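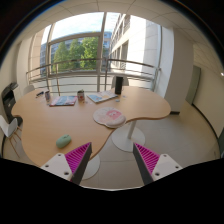
Vol. 5, p. 23

8/20/25

Damp readings in the back bedroom again. North wall, skirting height, 23 per cent on the pin meter. Window wall unchanged since the last entry. Moved the probe up to shoulder height and the figure fell off quickly, so I still favour the ground outside over the gutter.

Dug a trial hole against the brickwork after lunch. Soil sits 40 mm above the damp course for the whole run between the downpipe and the gate. Slate course intact where exposed. Mortar below it soft, came out with a thumbnail. Backfilled with gravel as a stopgap and left the top open.

Heather Moffat rang about the lime. Bevano has the coarse grade in stock, Marras only the fine. Ordered two bags of coarse. She thinks the cement render should come off to sill level before any repointing. I agree in principle but would like one more set of readings with the soil lowered, otherwise two things change at once and the log is useless.

Dehumidifier off overnight. Tank had been filling by morning, which muddles the air figures. Hygrometer moved to the inside wall, away from the radiator.

To do: lower the bed along the full run, clear the gully, ask Gronditz for the price of a French drain. Render in September if dry.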